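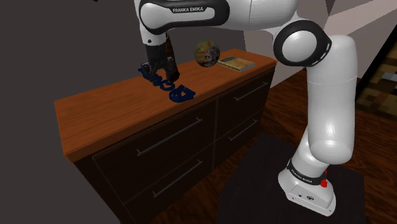 Grasp planner keeps picking the wrong part of an awkward mesh, and I'm running out of ideas. I've been moving our tabletop tests over to a simulated Franka on Zavelitz, with Strand doing the grasp sampling and the motion planning on top of it, and for boxes and tins it has been a joy. The trouble starts with shapes like the dark blue one on the dresser, all loops and gaps, lying flat under the fingers. The ball and the book beside it come out with sensible scores, but for the blue thing Strand gives me 500 candidates and nearly all the top ones sit right across an opening, as though it were solid. The fingers then close and meet far less resistance than the planner promised. I've tried more samples (2362 at one point, and the fan noise was something to hear) and I've tried lowering the friction, with no change that I could see. Is this a scoring problem, or have I set up the object badly? I'm happy to post my config, though it's a bit of a mess.
Fluvton

Hello Fluvton, and welcome to the club, I lost most of December to this very thing! I'd put good money on your collision mesh. When you import an object, Zavelitz wraps it in a single convex hull unless you tell it otherwise, and a hull is a lovely fit for a ball, perfectly fine for a book, and hopeless for anything with holes in it. Strand samples from the collision shape and never looks at the one you see drawn on screen, so as far as it knows your loops are filled in.

Turn on the collision view first and have a look. If you see a smooth lump where the loops should be, run the mesh through convex decomposition and import it again. I allow up to 60 pieces for curly shapes; 22 was too few for mine and left one of the loops half closed. Keep the original mesh for rendering, clear the grasp cache (do please remember this, I forgot twice and blamed the wrong thing both times) and sample again with your old settings. Put the friction back where it was as well.

One other small thing while you're in there. With an object lying that flat, check the clearance between the fingertips and the dresser top. Mine was set so generously that every good low grasp was thrown out before scoring, and I was left with the silly ones. I dropped it a little at a time until the low grasps came back.
Skimgate

Had the same, just switched to top-down grasps only and it went away. Didn't look into why.
Strandline

Related topics
Strand ignores joint limits after replanning
Collision view is blank in Zavelitz
How do I clear the grasp cache from a script?
Gripper jitters when holding thin objects
Importing furniture with working drawers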